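## Gudorwood Long Table

We've been making tables at Gudorwood for years, and this is the one we keep coming back to – a big, plain, generous top that takes whatever a family throws at it! Yaa Atinga drew the first version for her sister's kitchen (homework at one end, bread dough at the other), and the proportions have barely changed.

The top is 253 cm long and comes in white or natural oil. Kwame Agbenyega sprays every white one himself, three thin coats with a light sanding in between, and the finish is lovely to run your hand over.
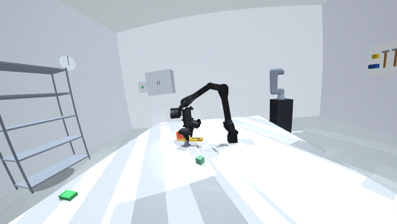
*A large white table in a bright room, computer rendering.*

Legs bolt on with the hex key in the box, so two people can have it standing before the coffee's ready. If your floor slopes (ours does, the workshop dates from 1893), twist the feet until the wobble goes.

- Length: 253 cm
- Weight: 53 kg
- Top: white or natural oil
- Matching bench: Opoku, sold separately

Wipe with a damp cloth and mild soap. White orders placed now ship in May.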